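I have bought two houses and sold one, and I still can't say what an open house is for. Our agent in Nendell told us it would bring in "real traffic." It brought in neighbors. One of them, Nektarios Zervas, had been curious about our basement for 19 years, and he stayed until the cookies were gone.

Agents love open houses, and I understand why. They stand in your living room for an afternoon and meet people who may need an agent someday. The sign out front has their name on it, and yours is nowhere.
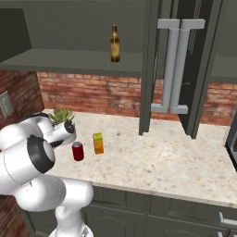 Do buyers who are ready to make an offer wait for the open house?
Most of the ones I've dealt with booked a private showing as soon as the listing went up, and the pair who bought our place never came to the public one.

My cousin Eirini sold in Skamovico last February. Her agent, from a firm called Holtier, wanted 4 open houses and got one. She counted 6 visitors. Two took off their shoes. The offer she took came through a regular showing, after dinner, with the dishes still in the sink.

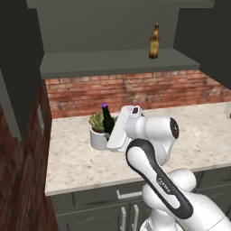

Sellers also get talked into spending money for these afternoons. Eirini was quoted $80 for flowers alone. I don't believe a bouquet has ever moved a price. Leave a green glass bottle standing on a speckled counter and people will still look past it to the cabinets, then ask what the heating costs. If your agent insists, ask how many of their last sales started at an open house, and wait for the number.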